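How to Write an Author Bio for Your Book Page

I love writing these now, which is funny, as my first one took me longer than chapter one did! It ran to 254 words and still never mentioned what the book was about. You can do better in an evening.

Start with the genre. Somebody clicking on a fantasy novel wants to know you write fantasy, so put it in the first sentence along with the series name (mine is Cesterero, and I say so right away). Next, add two facts about your life that have some color to them. Old jobs are great! So are odd skills. 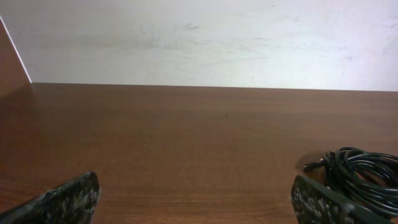
Minttu Koivisto wrote in to say that she reads hers out loud in third person, as if introducing a stranger on stage, and cuts any line she'd be embarrassed to say into a microphone. I tried it on my own and lost a whole sentence about my love of words.

Now write a short version, two sentences at most, for the back cover. Save both in one file with the date you last changed them. If a book has won something, name the award and the book, then move on.

Finish with where readers can find you: one link, tested!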